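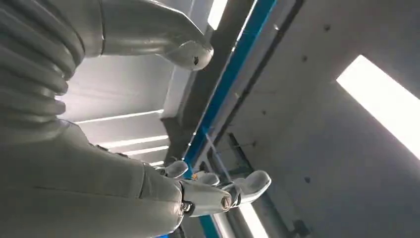 Light gray arm and ribbed segment, seen from below, with the ceiling behind.

Home Files Issues Wiki Releases

Pleteck Market Prices: README and data card

Pleteck is a set of transcribed price sheets from two weekly produce markets, Trernevau and Falstead. The sheets were written by the market clerks in the morning and pinned to a board beside the scales. When the boards were taken away, the sheets went into boxes, and the boxes went to the reading room on Cadwaladr Street, where I have typed them.

The set has 966 sheets. Of these, 415 are from Falstead and the rest are from Trernevau. One sheet is one market morning. One row in the table is one item on one sheet, so a sheet with many vegetables gives many rows, and a sheet from a bad winter morning can give only three or four.

What is in the folder

prices.csv is the main table. sheets.csv has one line for each sheet, with its box, its condition and the handwriting code. items.csv connects the names used by the clerks to the common names. notes.txt contains everything which did not fit in a column. Please read notes.txt before you write to me about a strange price, it is possible that I have already been surprised by the same one.

The scans are stored separately, at 600 dpi, in one folder per box. They are heavy. If you need only one box, take only that one.

Columns in prices.csv

sheet_id: the box letter and the position of the sheet in the box. The position is the order in which I found the sheets, and it is not always the order of the year.
market: T or F.
month: the month in lower case. The day is left out on purpose, see below.
item_raw: the name as the clerk wrote it, with his spelling.
item: the common name, from items.csv.
unit: the unit as written. It can be a weight, a bunch, a basket, a tray or a dozen.
price: the price in the small coin.
price_high: used only if the clerk wrote two prices with a stroke between them.
sure: yes, no or partly.

About the units

This is the part where most care is needed. A bunch is not the same in the two markets. In Falstead a bunch of radishes was tied by the grower, and in Trernevau it was tied again by the clerk, who wanted them all to look equal. I don't know how much a bunch weighed in either place. I have not converted anything, and I ask you not to compare a bunch with a bunch between the markets.

The basket is even more difficult. There was a large basket for potatoes and apples, and a small one for berries and mushrooms. The clerks almost never wrote which one they meant, they expected that everybody knew it. If the item is plums, I can't tell you the basket. These rows have "partly" in the last column.
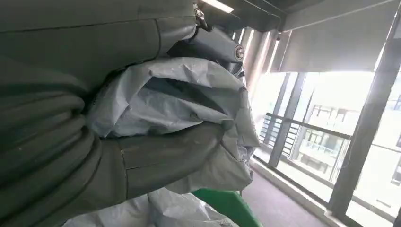
Weights are the safe unit. If you want to draw a line of prices through the year, please use only rows by weight, and you will still have enough for potatoes, onions, carrots, cabbage and dry beans. For leeks you will have enough only in Falstead.

About the dates

The Trernevau clerk wrote the day at the top of the sheet, but the top is also where the pin was, and where the rain came in. On many sheets the day is gone and the month can still be read. I first had a column for the day with a lot of empty cells. Then I noticed that I was filling some of them by guessing from the sheets before and after, so I removed the column. The month is always read from the sheet itself. If the month was not readable, the sheet is in sheets.csv and has no rows in prices.csv.

October has the most sheets, and I think the reason is only that the October boxes stood on a higher shelf. Please do not conclude that the markets were busier in October.

About the names of items

The clerks had local names, and they had habits. "Blues" are plums in Trernevau and potatoes in Falstead. "Winter heads" is cabbage, but once it is clearly celery root, because there is a small drawing next to the word. "Long whites" took me a full week, and I have put it as radish. An older lady in the reading room thinks it should be parsnip. Both opinions are in items.csv, the second one in the column alt_item.

I kept the spelling of the clerks also where it is wrong. "Carots" with one r is from one hand only, which I call hand C, and it has been useful for recognizing this hand on sheets without a signature.

How it was typed

I typed every sheet twice, the second time at least one month after the first, without looking at the first table. Then I compared the two tables and went back to the paper for each difference. The most usual difference was between 1 and 7. The second most usual was that I had skipped a line. After this, I took 100 sheets again and read them aloud from the paper while a second person followed on the screen. The errors we found in that way are corrected and listed in notes.txt.

Known problems

Box F has water damage, and its lower halves are mostly lost. The items at the bottom of a sheet were usually herbs and eggs, so herbs and eggs are too rare in this box.

The egg prices in Trernevau change from the dozen to the tray in the middle of the series. There is no remark from the clerk. You will see a big jump, and it is the unit.

Some sheets have a price crossed out and a lower one written beside it. I believe these are prices from the end of the morning. I typed the first price, and the lower one is in notes.txt with the sheet_id.

Use and corrections

You can use the tables freely, also for teaching. Please mention the name Pleteck and the version, as the item names still change from one version to the next. If you find a mistake, open an issue with the sheet_id and what you read there. A photo of the line is not needed, I have the paper here and will look at it.

I answer slowly in summer. The next version should have the fish stall from Falstead, which was on separate paper and is still in its envelope.

Share 100
Comments 4

Related
Falstead fish stall sheets (in preparation)
Cadwaladr Street reading room: list of boxes
Handwriting codes for the Trernevau clerks
Old names of apples and pears, a short list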